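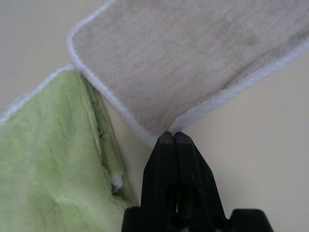
Rosalía Escobar wrote in to ask whether she could send us footage of her own folding, filmed on her phone over the laundry pile, and whether it would be any use to the robot. I get some version of that most weeks, so it may as well go first on this page. The short answer is thank you, but no. The longer answer is that our examples need two things recorded together: what the wrist cameras see, and what the arms and grippers are doing at that same moment. A phone video has the first sort of thing (more or less) and none of the second. There are people who work on learning from plain video and I read their papers with great interest, but our project, Flolex, doesn't do it.

I run the recording side of Flolex at our place in Tirmont. I don't train the models, I make the stuff the models eat. These are the questions I get asked by visitors, by new operators and by my mother. I add to the page when something comes up twice.

What counts as one example?

We call it an episode. An operator starts with the cloths on the table, drives the two arms through one task, and stops. Everything from start to stop gets saved: the video from the cameras, the joint positions, how far open each gripper is, and a line of plain English saying what the task was. "Pick up the cloth by the corner" is a whole episode. So is a full fold, which takes a lot longer and goes wrong a lot more.

How do the operators drive the arms?

With a pair of smaller arms that they hold and move by hand. Whatever the small ones do, the big ones copy. You squeeze a trigger and the gripper closes. It feels very odd for the first hour and then you forget you're doing it, a bit like reversing a trailer (although I never got the hang of reversing a trailer). Xiuying Bai picked it up before her tea had gone cold. I took most of a week, and I'm supposed to be the one who teaches it.

Why towels and cloths?

Because they're a pain! A mug is the same shape wherever you put it down. A cloth is a new shape every time, and it changes again as soon as you touch it. If you want to know whether a system has learned something about handling stuff or has just memorised a path through the air, give it a towel.

They're also cheap, they don't break, and I can wash them. Never underestimate that last one.

What makes a good grasp on a corner?

I like the fingertips to come right to the point of the corner and close on the edging, with just a bit of fabric in the gap. Grab too deep and you've got a fistful, so the corner flops over and the other arm can't tell where the edge is. Grab too shallow and it slips out halfway up. Thick edging helps, both for the grip and for the camera, and a cloth with white trim on a coloured body is much kinder to a beginner than one that's all one shade.

The other thing I nag about is coming in slowly for the last little bit. People who are good at the controls tend to swoop. It looks terrific, but the video is smeary right at the moment the model most needs to see.

How many have you got?

At the last tidy-up in June we had 3762 episodes recorded and 2673 of those kept. People are often shocked by the gap. I'm not, it was worse at the beginning.

What happens to the ones you don't keep?

Nothing dramatic. They get a tag and they go in a separate folder. Some were bad recordings: a camera dropped out, or the start button got pressed twice, or somebody stopped early thinking they'd finished. Those are no good to anyone. Others were fine recordings of a task that failed, and I hang on to those because Victor Nyaga uses them for a model that has to judge whether a fold worked. He'd like more of them. He is the only person in the building who cheers when I drop a towel.

Do you throw out the episodes with mistakes in them?

No, and please don't hit stop just because you've fumbled! If you miss the corner, open up, back off and have another go, and leave the whole thing in. A system that has only ever seen tidy first-time grabs has no idea what to do after a miss. It'll lift an empty gripper and carry on folding thin air, very seriously, all the way to the end. We had a month of that early on. Recoveries are some of the best material we've got.

What I don't want is a mistake you made on purpose. They look fake, I can't explain how, but the timing is off. Real ones come along often enough.

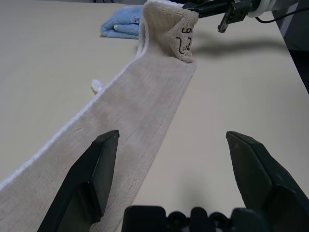 Couldn't you just let one arm do the lifting and save yourselves half the trouble, asked Begoñe Barrios at the Grustbridge open evening, and I gave her a rubbish answer on the night, so let me try again. For some tasks you could, and we do. Picking up a small cloth and moving it somewhere else is a one-arm job. A long towel is different. With one end lifted, the rest of it stays lying on the table and will happily drag, twist or fold under itself. A second gripper can wait close to the lower end with its fingers apart and go in when it's wanted. So the waiting is part of the example too, and we record both arms the whole time even when one of them is doing nothing much.

That brings me to one I should have put higher up.

What should the other arm do while it's waiting?

Hover somewhere useful, open, and still. New operators let it drift, because all their attention is on the hand that's busy. The trouble is that the model copies the drift as well. It can't tell which bits you meant. We had one batch where the idle arm slowly sank toward the table in nearly every episode, and the policy we trained on it did precisely the same, with great confidence. I re-recorded the lot. (I was the operator. I've stopped pretending otherwise.)

Does it matter where the cloths start?

Hugely. If the towel always starts in the same place, the system learns the place and forgets to look at the towel. So before each episode we move things: turn it, shift it, scrunch it, leave another cloth nearby, leave one partly folded. I have a set of 23 starting layouts printed on cards and we shuffle them. People think they're being random when they mess up a cloth by hand, but everyone has a habit. Mine is to leave everything leaning to the left.

Do you clear away the cloths that aren't part of the task?

Not usually. A bare table makes for lovely video and a very easily confused robot. I'd much prefer it learned early that there may be another towel next to the one it's been asked about, and that the other towel should be left alone.

How many can one person record in a day?

Up to 100 of the short ones, if the arms behave and nobody rings. Far fewer of the full folds. I ask people to swap out well before they feel tired, as the sloppiness shows up in the recordings before the operator notices it. I can often tell from the grasps alone that it's past four in the afternoon.

Who checks them?

I watch every one at double speed, and then Benito Segura watches a share of them without seeing my tags. Where we disagree we sit down together. Most of our arguments are over what "folded" means. He'll take an edge that's a bit out as long as the thing would sit on a shelf. I want the edges to meet. We've settled on writing it into the task line, so now there's "fold" and there's "fold neatly", and the peace has held so far.

Can the robot do it by itself yet?

Some of it. Corner pick-ups on smallish cloths are in good shape. Long towels are hit and miss, mainly at the point where the second hand has to choose its moment. I'd sooner not put a success rate on this page, because it changes with every training run and then somebody quotes the old one back at me.

Will you share the recordings?

We'd like to. The format is sorted out, the licence isn't, and Zabala (our partner for the training side) has a say in that as well. If you want to be told when it happens, write to the project address and put "recordings" in the subject line.

Can I come and have a go?

Yes, please do! We take visitors at Tirmont on most mornings. Send a note first so I can make sure the arms are switched on and there's somebody free to sit with you. You'll do a few practice runs, and if you're happy to leave your episodes with us we'll give you a form to sign. Wear sleeves that don't dangle. Bring a towel if you like, we can always use one we haven't seen before, and I'll post it back to you clean if you leave an address.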